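# The side table should not be a shelf

2025-03-04
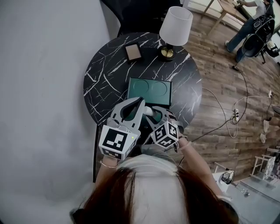 I have come to think that the small table beside a chair is the worst used piece of furniture in most homes. We buy it to hold a drink and a lamp. Within a month it holds post, a charger, two remote controls, last week's book and a bowl of things that belong in a drawer. The one I have in mind is round and black with white veins, like marble, and already it has a lamp with a white shade, a dark green tray with two round recesses in the top, and a small beige and pink thing towards the back. None of those is a bad thing to have on a table. But the table is small, and a tray that size takes the middle of it.

My view is that a side table should be kept at least half empty, and that the tray is usually what stops this happening.

People who write about tidying are very fond of trays. The argument is that a tray gathers loose items together so that they look meant. I accept that it looks better. A tray of clutter does look neater than clutter without one. It also makes it easier to leave the clutter alone for another six months. When I moved to Holloway in September I had three trays, and every one of them had become a place to put things I didn't want to deal with. I gave two away and the surfaces were clear by the end of the week.

The kind with shaped places is a bit different. If a tray has a round hollow, you can see what is supposed to go in it, and you are less likely to fill it with receipts. I would keep one of those on a sofa arm or on the bed, where a mug has nothing flat to stand on. On a table I don't see the need. The table is already flat.

The lamp I would defend against anyone. A lamp at sitting height does more for a room in the evening than any ceiling light, and it can't go on the floor. It does need a socket, though, and this gets left out of most advice. Plenty of rooms have their sockets in the wrong place, so you end up with a power strip on the floorboards and leads running across to it. I'd sooner move the chair and the table nearer the wall than walk round a cable every day. It takes ten minutes and costs nothing.

Size matters too. I paid 80 pounds for mine and chose it by the colour, which was a mistake. I should have put the lamp base and a dinner plate on the floor next to each other and bought a table that covered both. That is all the room you need. Anything larger will fill up.

I know the objection, that people live in their homes and things have to go somewhere. They do. They can go on a shelf or in a cupboard, both of which were built for storage and can be ignored when full. The table by the chair gets used every evening, and if you have to shift four things before you can put your tea down, it has stopped doing its job.

I clear mine on Sunday nights. The lamp stays, and so does whatever I am reading.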